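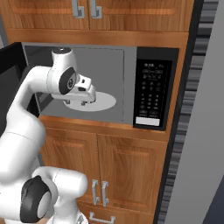 Microwave, door open.

14 June 2025

Okay, so I've been learning Grandma's language for 77 days straight now and today I had my first real phone call in it. A whole call! With my aunt Nadania, who speaks fast and mumbles and has never slowed down for anybody in her life.

I'd practiced my opening line in the shower all week. Hello, auntie, how are you, is your knee better. Beautiful. She picked up and said something that had none of the words I know in it, and I panicked and said "thank you, the fish is also well." Long silence. Then she laughed so hard she had to put the phone down (I could hear her telling my uncle, and then I could hear HIM laughing).

After that it got easier, weirdly. I asked about the garden. She told me about the garden for ten minutes and I got maybe a third of it: rain, something about a fence, the neighbor's goat or possibly the neighbor's wife. I said "oh no" and "really?" in what felt like the right places.
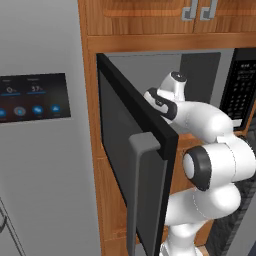

Kurniawati Purba wrote back before I'd even finished typing my whole sad story to her: stop translating in your head, you'll always be two sentences behind, just grab the verb and hang on. She also said the fish thing was grammatically perfect, so I'm taking that and running with it.

I did try the verb trick this afternoon with the radio drama. It's the one set in Warska, with the two sisters and the bakery. Much better! I missed all the pretty bits but I knew who was leaving, who was crying and who had sold the oven. Usually I'm still working out the first "however" when the theme music comes on.

My flash cards are another matter. The deck has 928 words in it and I swear half of them are farm tools. I know three words for rake and I couldn't ask for a receipt. There were 115 cards due this morning and I did them in bed with one eye open, which probably explains why I marked "ceiling" correct when I'd said "uncle."

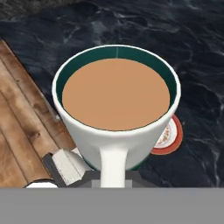
White mug, green on the inside.

The plan is to hit 1,000 words before August, when we all go over for the wedding. I want to be able to sit at the long table and follow one joke from start to finish. Just one. I always laugh a beat late, after I've checked Mom's face, and my cousins noticed years ago.

I wrote out a little toast tonight too, four lines, and read it into my phone. Played it back and I sound like I'm reporting a stolen car. Sent it around anyway before I could chicken out. 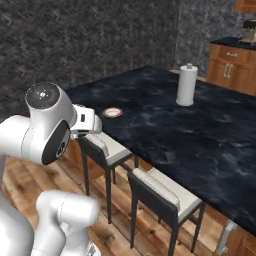
Mark Anthony Soriano thinks the toast is fine but I should cut the third line, that one's only said at funerals. So that's gone! I'll ask Auntie for something better when I call her again, and I'm going to look up "goat" first.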